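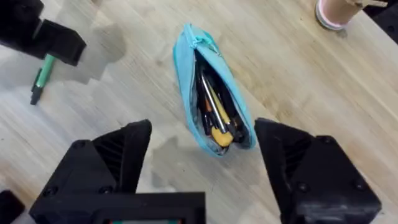

*Leitura: 9 min*

# Checklist de inspeção da central de ar comprimido (com os meus comentários)

Atualizado em 28 de abril de 2024

Refiz a lista inteira depois da última parada. A versão antiga tinha virado um Frankenstein, com item repetido, item de máquina que já foi vendida e uma linha que só dizia "verificar geral" (verificar geral o quê, meu Deus?). Esta cobre a central que eu acompanho: dois compressores de parafuso Clorneo, um secador por refrigeração, um reservatório de 400 litros e a rede até a entrada dos galpões. Se a sua instalação é diferente, corte o que não serve e acrescente o que falta, mas não copie no escuro!

Os quadradinhos são para marcar, e o texto embaixo é comentário meu, que não vai para a prancheta. Lá vai só a linha do item, com um espaço em branco ao lado para anotar valor. Um "OK" no manômetro não me serve para nada daqui a um ano. Quero o número.

## Antes de chegar perto

- [ ] Ordem de serviço aberta e número anotado no alto da folha
- [ ] Protetor auricular, óculos e calçado
- [ ] Operação avisada de que alguém vai estar na casa de máquinas
- [ ] Cadeado e etiqueta de bloqueio na mão, mesmo que a inspeção seja só visual

Esse último item sempre rende reclamação. "Mas eu só vou olhar." Pois é, e aí a pessoa olha, acha uma mangueira encostando na correia do exaustor, estica o braço... Com o cadeado no bolso a preguiça perde força. Eu mesma já voltei ao almoxarifado para buscar cadeado umas tantas vezes e reclamei o caminho todo.

- [ ] Ventilação da sala funcionando, venezianas desobstruídas
- [ ] Piso sem óleo e sem água
- [ ] Extintor no lugar, acesso livre, dentro da validade

A veneziana merece carinho. Compressor que respira ar quente trabalha quente, o óleo envelhece antes da hora e o secador entrega ar úmido lá na frente, onde todo mundo vai botar a culpa no secador. Já vi pallet encostado na entrada de ar durante uma semana inteira.

## Compressores, com a máquina rodando

- [ ] Horímetro (total e horas em carga, nas duas máquinas)
- [ ] Pressão de descarga
- [ ] Temperatura de descarga do elemento
- [ ] Nível de óleo no visor
- [ ] Ruído ou vibração fora do habitual
- [ ] Alarmes ativos e histórico de alarmes no painel
- [ ] Indicador de restrição do filtro de admissão

Anoto as horas totais e as horas em carga separadas. Parece frescura, mas é a relação entre as duas que conta se a máquina está trabalhando ou só girando à toa em alívio. Quando a proporção piora sem que a produção tenha mudado, eu vou atrás de vazamento na rede ou de pressostato mal ajustado, nessa ordem.

Sobre o nível de óleo: leia conforme o manual do seu equipamento. Tem máquina que se lê rodando e máquina que se lê parada e despressurizada, e misturar os dois jeitos numa mesma planilha dá um gráfico lindo que não quer dizer coisa nenhuma. (Sim, eu fiz esse gráfico. Sim, apresentei em reunião.)

Na parte do ruído, peço uma frase, nem que seja torta. "Chiado no lado do motor quando entra em carga" vale ouro. "Barulho" vale bem menos, mas ainda é melhor que o campo vazio.

## Compressores, parados e bloqueados

- [ ] Bloqueio elétrico aplicado e tentativa de partida feita
- [ ] Pressão interna em zero no manômetro
- [ ] Mangueiras: ressecamento, atrito, abraçadeiras
- [ ] Correias ou acoplamento, conforme o modelo
- [ ] Radiador: poeira, óleo, aletas amassadas
- [ ] Bornes de potência reapertados (somente eletricista autorizado)
- [ ] Proteções mecânicas recolocadas com todos os parafusos

A tentativa de partida é obrigatória e continua obrigatória mesmo para quem já bloqueou a mesma máquina a vida toda. Aperta o botão, vê que não parte, devolve a chave seletora para desligado e só então abre a carenagem.

Radiador eu limpo a cada 600 horas, e isso é hábito daqui, ajustado à nossa poeira. O fabricante dá o intervalo dele e o ambiente manda encurtar ou não. Sopre no sentido contrário ao do fluxo e com pressão baixa, senão as aletas deitam e o remédio sai pior. Ah, e aspirador por fora antes! Soprar direto só muda a poeira de endereço.

"Todos os parafusos" está escrito assim de propósito. Já achei carenagem presa por dois cantos e o resto dos parafusos dentro de um copinho de café em cima do painel, o que me deixou de mau humor até a hora de ir embora.

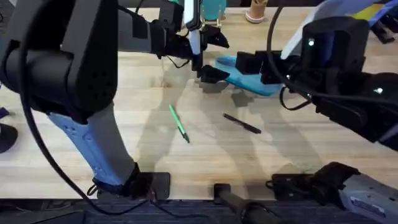

## Reservatório

- [ ] Placa de identificação fixada e legível
- [ ] Documentação do vaso localizada (prontuário, registro de segurança, últimos relatórios)
- [ ] Data da próxima inspeção de segurança anotada
- [ ] Válvula de segurança: lacre, plaqueta, data de calibração
- [ ] Manômetro: zero, vidro inteiro, calibração em dia
- [ ] Corrosão externa, principalmente nos pés e na parte de baixo
- [ ] Dreno automático atuando
- [ ] Dreno manual aberto por alguns segundos, aspecto do condensado anotado

Esse é o bloco em que eu não aceito atalho. Lista de rotina como esta aqui **não substitui** a inspeção de segurança do vaso, aquela feita sob responsabilidade de profissional habilitado, com relatório assinado e tudo. O que a gente faz na ronda é perceber cedo que alguma coisa saiu do lugar.

A válvula de segurança da nossa é uma Cudetetti, regulada em 9 bar. Confiro a plaqueta contra a pressão máxima admissível da placa do vaso, e confiro de novo sempre que a válvula volta da calibração. Vai que trocaram na bancada. Lacre rompido é parada imediata, sem conversa, sem "depois a gente vê". E pelo amor de tudo, nada de pendurar coisa na alavanca da válvula!

Do condensado eu anoto cor e se tem óleo. Ferrugem demais me faz olhar o interior com mais atenção na próxima abertura. Óleo demais me faz olhar o separador do compressor. Se não sai nada, e o dia está úmido, o mais provável é dreno entupido, e aí o reservatório vai enchendo de água quietinho no canto dele.

Os pés são o ponto que mais escapa. Lavam o piso, a água fica empoçada ali, a tinta estufa. Levo uma lanterna e me abaixo, não tem outro jeito. Quem tem joelho ruim pode usar um espelho de inspeção, que foi o que eu acabei comprando.

## Secador e filtros

- [ ] Ponto de orvalho no painel do secador
- [ ] Temperatura de entrada do ar
- [ ] Condensador limpo
- [ ] Purgador do secador atuando
- [ ] Diferencial de pressão em cada filtro
- [ ] Data de troca escrita no corpo do filtro, com caneta permanente

O diferencial merece desconfiança nos dois sentidos. Alto demais é elemento saturado, isso todo mundo sabe. Mas diferencial que era alto e caiu sozinho, sem troca, pode ser elemento rasgado, e o ponteiro fica lá no verde, bonitinho. Por isso a leitura anterior tem que estar impressa na mesma folha, ao lado do campo novo.

Em julho eu dou mais folga ao secador e aperto a atenção nos drenos externos da rede, que ficam no lado sombreado. Na sua região pode ser o contrário.

## Rede de distribuição

- [ ] Ronda de vazamentos com a fábrica parada e a rede pressurizada
- [ ] Vazamentos etiquetados, com local descrito
- [ ] Suportes da tubulação firmes
- [ ] Válvulas de bloqueio de cada ramal abrindo e fechando até o fim
- [ ] Mangueiras dos pontos de uso sem emenda improvisada
- [ ] Pressão no ponto mais distante, anotada junto com a da saída da sala

Ronda de vazamento é a minha parte preferida, confesso. A fábrica quieta, só o chiado, e você vai andando de cabeça torta feito passarinho. Detector ultrassônico ajuda demais, mas água com sabão resolve conexão por conexão se você tiver paciência. Só não use o dorso da mão para procurar jato, por menor que pareça, ar pressurizado na pele é coisa séria.

Válvula de ramal se exercita. Uma que fica aberta anos a fio trava aberta, e você descobre no dia em que uma mangueira estoura e precisa isolar o setor. Gire até fechar, volte, anote. Se o ramal não pode ser interrompido, combine a hora com a produção e deixe o item em aberto na folha, marcado como pendente.

## Fechamento da folha

- [ ] Itens não conformes classificados: parar já, corrigir na semana, programar
- [ ] Ordem de serviço aberta para cada não conformidade
- [ ] Bloqueios retirados por quem os colocou
- [ ] Leituras lançadas no Billanine no mesmo turno
- [ ] Assinatura e hora

Lançar no mesmo turno, gente! A folha que fica no bolso do jaleco vai para a lavanderia. O Billanine aceita campo em branco sem reclamar, então eu coloco um traço quando o item não se aplica e escrevo "não verificado" quando não deu para verificar. São coisas bem diferentes e, na hora de calcular disponibilidade ou tempo entre falhas, misturar as duas estraga a conta.

Também parei de usar "regular" como classificação. Tudo virava regular. Com as categorias de cima a pessoa precisa decidir quando aquilo vai ser mexido, e a discussão que sai disso costuma ser melhor que a própria lista.

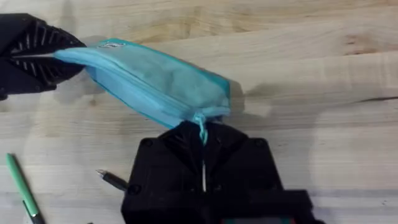
Da Cifuentes me escreveram perguntando se dá para juntar a ronda de vazamentos com a inspeção do reservatório e mandar uma pessoa só, para economizar hora parada, e comentaram que por lá a válvula de segurança é testada na alavanca toda semana, no susto mesmo, com o vaso em pressão de trabalho.

Juntar dá, sim, desde que a parte que exige bloqueio não fique com alguém sozinho na sala. Eu faço a rede primeiro, com tudo pressurizado, e depois volto para a casa de máquinas com companhia.

Já o teste na alavanca eu não coloquei na lista. Cada fabricante tem a sua orientação sobre frequência e pressão mínima para acionar, e válvula acionada à toa pode pegar sujeira na sede e não vedar mais direito. Peguem o manual da válvula de vocês e mostrem ao profissional habilitado que assina os relatórios do vaso. Se ele mandar acionar, acionem do jeito que ele escrever, com proteção auditiva e ninguém na direção da descarga, e incluam a linha na folha com o campo "vedou depois do teste? sim / não".

Falta ainda o bloco do separador água e óleo, que estou reescrevendo porque o nosso mudou de lugar. Entra na próxima revisão.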